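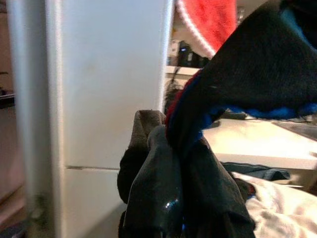

What do we do with dark knits that come in mixed with the everyday wash?
Pull them out first and give them their own pile, then wash them last, cold, on the gentlest setting the machine has.

3/17/18 – laundry corner, sorting notes

Good session today, and I want to get it down before I forget which pile was which. The whole point was to see if we can sort straight from the heap into the top loader without using the long table, which Unnithan keeps wanting back for cutting patterns. I think we can! The corner is tight but everything is within a step of the washer, and I like working that way.

Black knit with the red and blue trim: this is my favorite thing in the whole heap. Thick, fuzzy, and the blue is a really strong royal blue. I worry about that trim more than the black. A-yeong Yeon says red is always the first to run, and she has washed a lot more knitwear than I have, so I am going with her on it. Plan is a damp white rag pressed on the red edge for a few minutes, then on the blue. If the rag stays clean, it can go in with the other darks. If it picks up any color at all, hand wash in the Enness tub with the plug that fits.

Dark gray cloth: goes with the darks, no fuss. It is soft and creases if you so much as look at it, so shake it out before it goes in and again when it comes out. I had this one down as a towel in the June list. Wrong, cross that out.

Big beige cloth: gets a load to itself. Last time we washed it with smaller things they all ended up rolled up inside it like a burrito and the middle ones came out with soap still in them. Fold it loosely around the drum, never in one lump on one side, or the spin goes thumping off across the floor. Front of the machine is a perfectly good place to hang it while you deal with the rest.

Whites: one pile, checked by hand. Go through every pocket. Same water level as before, warm, second rinse on. I tried the Grastar powder at 2 scoops for a full load in June and it was too much, the rinse water was still cloudy. Going down to one and I have high hopes.

Light blue: I keep changing my mind. With the whites it makes me nervous, with the darks it goes dull. For now it waits until there is enough pale stuff for a small load.

About the washer. I am so pleased with the top loader. You can throw things in from standing, you can see the whole drum, and you can stop and add the sock you dropped. The filter on the inside of the drum needs to come out and be rinsed more often than we have been doing it – put me down for it every 7 loads and I will keep a tally on the wall. Leave the lid up between loads so the drum can dry out.

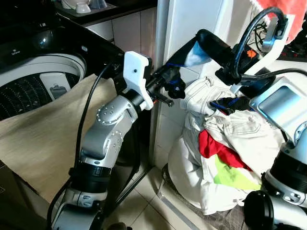

Order of loads for next time

Whites first, warm, second rinse.
Beige cloth by itself, spread around the drum.
Pale colors, if there are enough of them.
Darks, cold, with the gray cloth.
Black knit last, gentle, only after the rag test. Dry it flat on the Likudberg rack, away from the heater, and pull the trim straight while it is damp.

Still to do: buy another mesh bag, find the lid for the powder tub, ask A-yeong about wool soap and if the kind she uses is all right for fuzzy yarn. Also tell Unnithan the table is free.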